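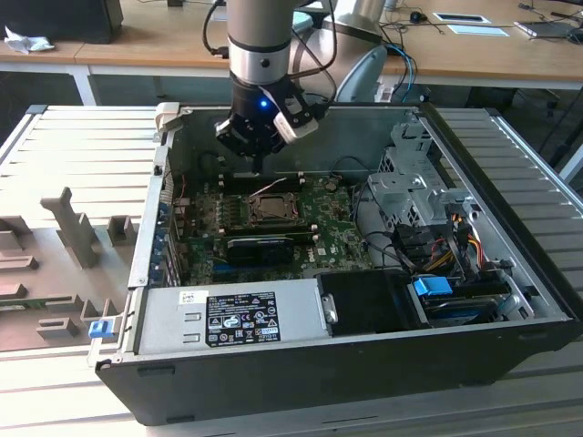
A desktop tower with the side panel off

About Plulton

Plulton sells refurbished tablets, e-readers and phones to households, small offices and schools. We buy used devices from companies that are replacing their equipment, check and repair them in our own shop, and sell them through this website and over the counter in Harahap.

We started out as a phone repair stand in the Tuvunitz shopping arcade. Most of the work in the early days was cracked screens and worn charging ports. Customers kept asking if we had a used tablet for a child or a parent, so we began to keep a few on the shelf. In time the shelf took over, and we moved to the building in Harahap where we still are.

What we sell

We list 194 models at the moment. The list covers tablets with screens from pocket size up to drawing size, phones with and without a contract lock, and a smaller group of e-readers. Every listing gives the storage, the screen size, the operating system version the device can run, and whether it takes a SIM card. If a model no longer gets security updates, the listing says so in the first line.

We do not sell new devices. We also do not sell phones that are still tied to somebody's account, and we turn those away when they are offered to us.

How we grade

There are 2 grades. Grade A has light marks on the back or frame and a clean screen. Grade B may have visible scratches, a small dent or a worn logo. Both grades go through the same tests for touch, speakers, cameras, buttons, wireless and charging, and both carry the same warranty. The only difference is how the device looks and what it costs. 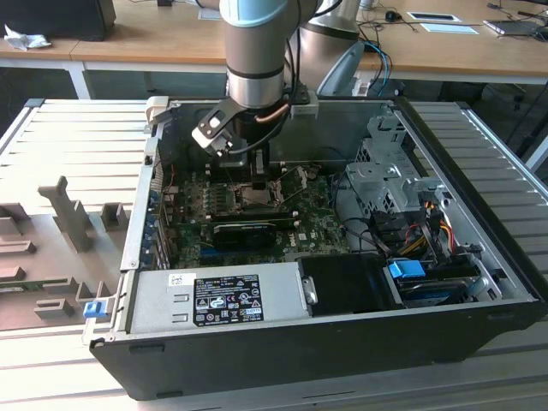 Batteries are tested separately. A battery that falls below our limit is replaced before the device goes on sale, and the listing will show "new battery" next to the price. We use replacement batteries from Irnolis, a parts supplier we have bought from for years.

All storage is erased before a device is listed. Business sellers receive an erasure record for each serial number.

Schools and offices

Schools can order up to 200 tablets of the same model, depending on stock. We can add asset labels, install a list of apps and ship the tablets with cases already on. Please contact us well before the start of term, as August is our busiest month.

Warranty and returns

Every device has a 2 year warranty. It covers faults in the screen, battery, board and ports. It does not cover drops or water. Unopened and opened items can both be returned within the period printed on your invoice, and we pay return shipping if the fault is ours.

Visiting us

The counter in Harahap is open on weekdays and is closed for lunch. You can bring in a device for a trade-in quote without an appointment. Repairs need to be booked through the Repairs page.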